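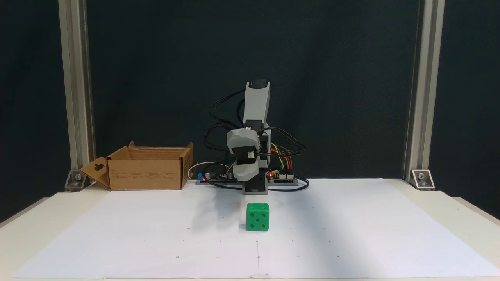 I meant to give Tuesday night to clearing my table, and two hours later I was still holding one green die. I love a die with rounded edges - it feels like candy in your palm! My Clomau game set came home with me years ago, and I've never once kept it tidy. 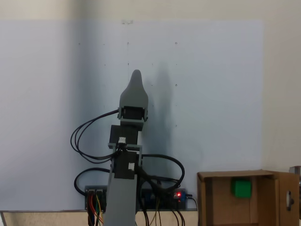 Keep the box, Kuusk wrote to me, because a die with no box ends up under the couch by July.

Fair enough. I've lost about 40 that way. 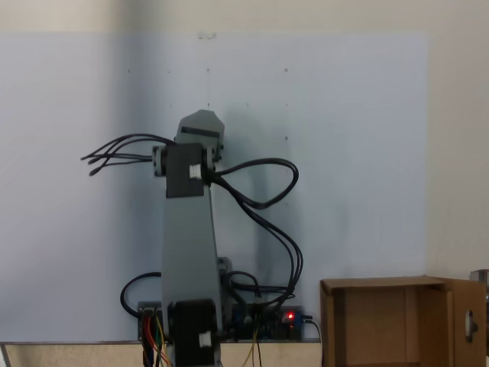

So now I put everything away before bed, dice first, then the cards, and the rule sheet on top.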